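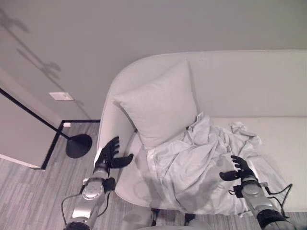 Blog > House > Living Room

Two Months With the Gray Sofa

We bought the sofa in July, and I said I would write something once we had lived with it for a while. A few people asked about it after the moving posts, mostly about whether a light gray sofa is a bad idea. I don't have a final answer on that. I do have notes on the sofa, the blanket, the lamp and the carpet, which is most of what is in that end of the room.

The old sofa was a brown three-seater that came with us from the apartment in Bendton. It was too deep for this room. When two people sat on it and stretched their legs out, there was no way past them to the door. It also had six loose cushions that slid forward all day, and I spent a part of every evening pushing them back. So when we went looking, I wanted a single long seat cushion and legs tall enough to get a vacuum nozzle under. Color was third or fourth on the list.

The one we chose was a floor model at Boyer, the furniture place past the rail yard. It was marked 800 and had been marked down once already. It has rounded arms, a low back and a pale piping seam along the edge of the seat. The legs are thin and dark. The salesman told us the piping would be the first thing to look worn, and I appreciated him saying so before we paid. So far it looks the same as it did in the store.

Delivery was simple. It came through the front door with the legs off and took four bolts to put back together. One of the bolts was in a bag taped to the underside, and I found it after I had already called the store to say it was missing. I called them back and apologized.

Where it sits

We tried it under the window first. The light was nice but the back is low, and from outside it looked like the backs of our heads were on a shelf. After a week I moved it against the pale gray wall, and it has been there since. The sofa and the wall are close in color. My brother-in-law said it looked like the furniture was hiding. I don't mind it. The room is small, and a big dark thing in the middle of it made it feel smaller.

The floor lamp is at the left end, between the sofa and the corner by the pillar. It has a black base and a thin black pole, and it's heavy for its size. The outlet is low on the wall right next to it, which is why the lamp is on that side and the good reading seat is too. If I were doing it over I would want an outlet at both ends. An extension cord behind the sofa would work, but I haven't bothered.

The blanket

The blanket gets more use than anything else in the room. It's a light gray one I bought from Skondex the same month as the sofa, and I bought it mostly to protect the seat. My thinking was that we would sit on the blanket and the sofa would stay clean under it. In practice the blanket ends up bunched at the left end under the lamp by nine at night, half of it hanging off the front, and we sit on the bare seat anyway.

I have tried a few ways of keeping it in order.

Folding it in thirds the long way and laying it over the back looked best. It lasted until somebody got cold. The back is low enough that the blanket also slid down behind whoever leaned on it, and then it was one more thing to pull out from behind you.

Tucking it into the seat was worse. It held for an evening, then the tucked edge worked itself out unevenly and the whole thing looked like an unmade bed.

What I do now is shake it out once a day, fold it in half, then in half again, and lay it over the left arm. If I find it in a heap I start with the part that is hanging off the front, because otherwise it gets stepped on while I am sorting out the rest. Find two corners, hold them together, let the rest drop, and then look for the other two. Trying to fold it where it lies on the seat takes longer, and I always end up with a lump in the middle. It's a one-minute job. I just don't love doing it every day.

For washing, I do it on cold every other week and hang it over the shower rail. It goes in the dryer on low for the last bit. The label says lay flat to dry, and I don't have anywhere flat that size other than the floor. It hasn't shrunk that I can tell.

The pillows

There are two square pillows, light gray again. They didn't come with the sofa. I keep one at each end. The left one is usually upright and the right one is usually leaning over against the arm, depending on who was there last. I have never managed to get anyone else in the house to care about this and I've stopped trying.

I take the covers off once a month. The zipper on one of them sticks about an inch from the end, and rubbing a candle stub along the teeth fixed it for a while. The inserts get fluffed by hitting them on both sides, which is also what my mother did, and I don't know if it does anything.

The carpet

The striped carpet was here when we moved in, and I was planning to replace it. I got one quote and then decided I liked it. The pattern is short streaks in charcoal, slate and lighter gray, and it hides nearly everything. Crumbs, lint and the odd thread from the blanket all disappear into it until you are down at floor level. This is good for how the room looks and bad for how often it gets vacuumed. I now vacuum on a schedule and don't wait until it looks dirty, as it never does.

Going along the streaks picks up less than going across them, at least with our vacuum. I do a pass each way. The lamp has to be lifted out to do the corner by the baseboard, and the sofa gets done from the front with the flat nozzle. 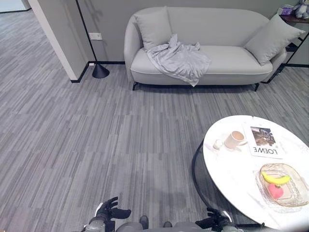 The sofa against the back wall, with the lamp on the left and the marble-topped table in front.

The rest of that end of the room

The round table has a white marble top and curved black legs. I bought it from a man named Shota Sakamoto who was moving out of the building across the street and had it listed for 220. He helped me carry it over, and it was a two-person job even for that distance. He told me to wipe up anything acidic right away, and he was right about that. I left half a lemon on it the second week and there is a dull ring you can feel with a fingertip. Fruit goes in a glass tray now.

To the right of the sofa is the black metal shelving unit with the dark wooden top shelf. It's from Boment and it was easy to put together, except that the crossbars look the same both ways and are not. The two plush toys on top, the purple one and the gray bear, live up there for now. I tried putting books on that shelf and they made the corner feel heavy. The toys are fine.

Would I buy a light gray sofa again

Probably. We have had one real spill on it, tea, toward the right end. I blotted it with a white towel and cold water, working from the outside in, and then left a fan on it overnight. In daylight I can't find the spot. I've been told coffee is harder.

What does show is denim. New jeans left a faint blue on the front edge of the seat, and that took three tries with dish soap in water to get out. The blanket would have prevented it if it had been spread out over the seat the way I intended. If you have people in the house who wear dark jeans and sit in the same place every night, I would think about a darker color or a cover that actually stays put.

Comfort is good. The seat is firmer than the old one and I can get out of it without using my hands. It's long enough for me to lie down with a pillow under my head and my feet on the other arm. The low back took some getting used to. If you like to rest your head while you watch something, you will want a taller pillow than the ones we have.

The other sofa we were considering was 400 more, with a higher back and removable covers. Some days I think the covers would have been worth it. Then I remember it was also wider, and it would have run into the shelving.

Next I need to do something about the lamp switch, which is a foot pedal on the cord and keeps ending up behind the sofa leg. I'm also still looking for a second tray for the table, round, and not marble.

Posted 9/24/19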